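Notes for the Wudodgate talk, May 4, 2018. Forty-minute slot, leave ten for questions. Water bottle. Don't rush the start like last time!

**Opening (slow down)**

Hi everyone, thanks for coming out on a Friday night when you could be home on the couch. Speaking of home: hands up if there's a pair of shoes on the floor by your front door right now. Keep them up if they aren't yours. (Wait for the laugh. If no laugh, move on quickly.)

So that's the chore I want to talk about. Shoes off the floor and onto the rack. A four-year-old can do it, in theory, and I've been asking for a good while now whether a machine can. My short answer is "sort of, on a good day, in a simulator". The long answer is the rest of the evening.

**Why tidying is harder than the factory**

On a shop floor the part shows up in the same spot, facing the same way, all shift long. I spent years around that kind of automation and I love it, but it's a bit of a cheat. Somebody built the whole building so the arm wouldn't have to think. Your hallway was built so you could get to the kitchen.

- shoes land any which way
- laces flop about and catch on things
- a canvas runner squashes, a work boot doesn't
- kids, dogs, school bags, the mat that slides

(Tell the gumboot story here if the room feels friendly. Skip it if we started late.)

**The practice floor**

We do nearly all our early runs in simulation, in a package of ours called Koltis. No broken fingers, no broken shoes, and I can run it overnight with my feet up. Last round was 2000 attempts at picking up a single shoe, and I didn't have to bend down once.

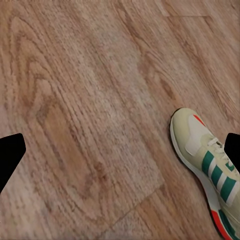

*Slide 4: sneaker on the floor in the simulator, between the two gripper fingers but well over to the right.*

Point at the gap. People always look at the stripes first, because they're nice and green, but the gap is what I care about. The shoe is hard over toward one finger and there's a great stretch of floorboard beside the other. You or I would shuffle our hand across without noticing we'd done it. The software has to work out that the shoe's off to one side, which way it's pointing, and how far over to go, and if it gets any of those a bit wrong it can shove the shoe along instead of picking it up.

Also mention the wood grain! All those swirls and dark streaks are lines, and a vision system loves a line. An early version of ours got very excited about plank joints. I was annoyed for a week and then rather fond of it.

**How we're going (the honest numbers)**

Of those 2000, we got a clean lift and a proper set-down in 611. Let that sit for a second. It's less than a third, on one shoe, on a flat floor, with nothing else lying about. I think it's a decent result and I also wouldn't pay for it.

Most of the misses fall in one of two piles. Either the fingers come down in the wrong place, or they come down fine and the shoe rolls out on the way up. The second one makes me swear.

**Getting in close**

Here's where I usually lose a few people so keep it light. From up high, you can tell a shoe's a shoe. Once you're right down on top of something, all those handy clues go out the window. 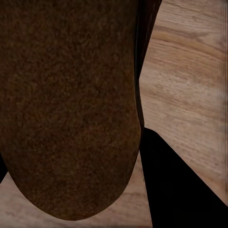
Think about finding your keys at the bottom of a bag. You stop looking and you feel for them. Our gripper can't feel much of anything yet, so at the very moment it most needs a sense of touch it's relying on a view that's mostly one surface and its own fingers. That's the next job for us: pressure pads on the fingertips, which we've nicknamed Saha, and a bit less faith in the camera.

**So, can they do chores yet?**

Depends on the chore, eh. My own scorecard, and feel free to argue at the break:

- vacuuming an open floor: yes, pretty well
- moving identical boxes on a line: yes, for ages
- shoes onto a rack: some 60 per cent of the way there, gut feeling only
- folding a fitted sheet: I can't do it either

Our trial house at Jultedura opens later in May with a real arm, real floorboards and a rack from the hardware store. I've asked for 100 goes at it before anyone is allowed to film.

**Wrap-up**

Thank the organizers. Mention the sign-up sheet by the coffee urn. Questions, and if someone asks about dishwashers, say yes, we've thought about it, no, not this year.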